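Section 3. Sorting Pens and Pencils at the Shared Table
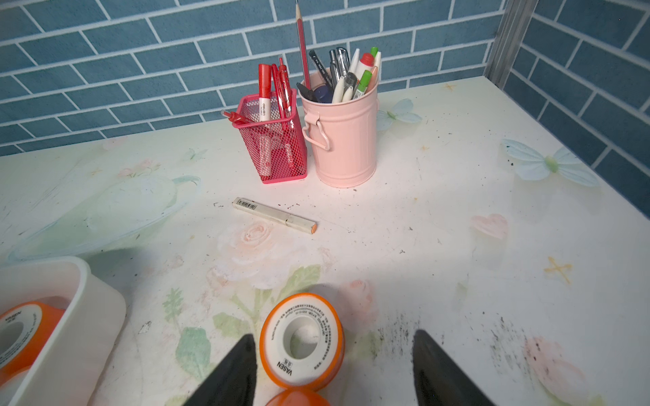

Khrystyna-Mariia Mykhailiuk, Supplies Coordinator, Yurchenko Study Rooms
October

1. Clear loose items from the middle of the table.
2. Place red pens and markers in the red mesh holder.
3. Place all other pens and pencils in the pink bucket – points may face up.
4. Keep tape in the white tray.
5. Wipe the tabletop with a damp cloth, including the edge along the blue tiles.

Caution: Sharpened pencils can scratch. Lift the bucket by its base.

Note: Report missing supplies to Room 107.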